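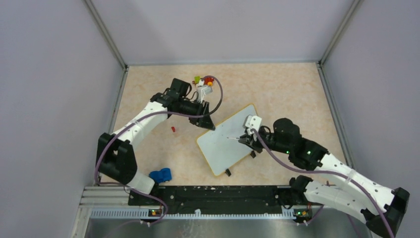 Can visitors come to the student robotics evening at Clilthorpe?
Anyone can, as long as they book a place by the Friday before; the hall takes 60 and the last one was full.

I went along on a Tuesday in September. Doors opened at half past six and the talks started late. Gwenllian Maddocks runs the course and gave the welcome. She has 14 students this year, in teams, and each team gets one term and a small budget.

The Probert team had the two-arm project. They want both arms to work on the same thing on one table, with toys left lying about to make it harder. Radosław Wysocka went through their log: 417 attempts since Easter, most of them spent on timing between the left arm and the right. He said the whiteboard was the part they kept going back to. Their spending came to £1,190, mainly on spares.

Ruben Maes spoke next about grippers and ran over by ten minutes. I asked him about cables and he said they reroute them nearly every week.

Tea was in the corridor. Parking behind the Nendo building is free after six, but the gate on the Jidari side is locked at nine and you have to walk round.

The next evening is in the spring term. Booking is through the course office.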